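3.2 The kitchen cell and how we keep it in order

Most of what went wrong for us in the first months had very little to do with learning and a great deal to do with housekeeping, so we would like to spend a little time on the cell itself before we come to the policies. Readers who have kept a simulated workcell alive for longer than one paper deadline will probably recognize a good part of what follows, and we hope they will bear with us. The cell is called Matei, after the first of our asset sets, and it lives in the Astine simulator next to two simpler bench cells that we use only for regression tests.

Matei has one arm on one stand, placed at the corner of a kitchen counter. We tried the stand farther back at first, and the arm could reach the near objects nicely but had to stretch almost straight for anything deep on the counter, which made the wrist slow and the joint limits a constant nuisance. Moving the base forward cured most of this. The price was a crowded region close to the shoulder, and we have ended up paying that price gladly, although it does mean that every new object has to be checked against the base as well as against the fingers (Figure 4).

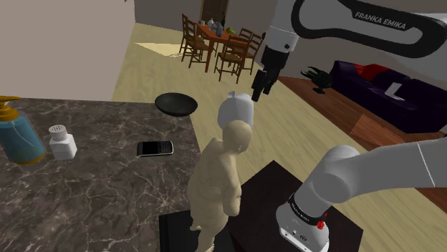
Figure 4. The Matei cell during a layout check, with the gripper empty, held for inspection above the crowded end of the counter.

Object placement is the part of the setup that needs the most looking after. Each layout is written by a small script we call Vetel, which draws a pose for every item, drops the items from a short height, and lets physics run for 2000 steps before anything is saved. We then look at the settled layout from the policy camera and go through it with two questions in mind – does anything hang over an edge, and does anything block the view of something else? The layout in Figure 4 raises both. The black bowl at the far right corner of the counter reaches past the corner of the countertop, and the head of the cream-beige figure hides the lower part of the rounded white-gray object behind it. Neither of these is a physics error, and a layout like this one will pass the automatic tests without a murmur, so we mark such cases by hand and decide on each of them separately. For grasping tasks we usually keep the occlusion and pull the bowl inward.

The gripper needs a different sort of care. Its fingers are driven through a linkage, and a linkage in simulation is a closed loop of joints that the solver has to hold together at every step. When the solver is given too little time, the two fingers drift apart in phase, and the one on the weaker side arrives late. The effect is small enough to miss in a rendered view and large enough to tip a tall bottle. We check for it with the gripper in free air, well clear of the counter, by opening and closing it 15 times and comparing the joint angles on the two sides. If they disagree, we raise the iteration count for the gripper only – raising it for the whole kitchen costs far more time than it is worth.

The calibration file for the base was the source of our one serious repair. After an update to the Grikent asset converter in September, the stand was imported with its origin at the top face, where before it had been at the floor. The arm was still drawn in the right place, and so we went on collecting for quite a while before Birdie Van Dusen noticed that the logged hand heights did not agree with the counter height. We threw out 700 episodes, fixed the offset in the converter, and collected them again. The 2330 episodes used in the rest of this paper all come from the repaired cell, frozen as of 2/18/26. We now store the base pose twice, once as read from the asset and once as computed from the arm's own joint chain, and the loader will refuse to start an episode if the two differ.

Section 3.3 turns to the camera settings, which are shared by all three cells.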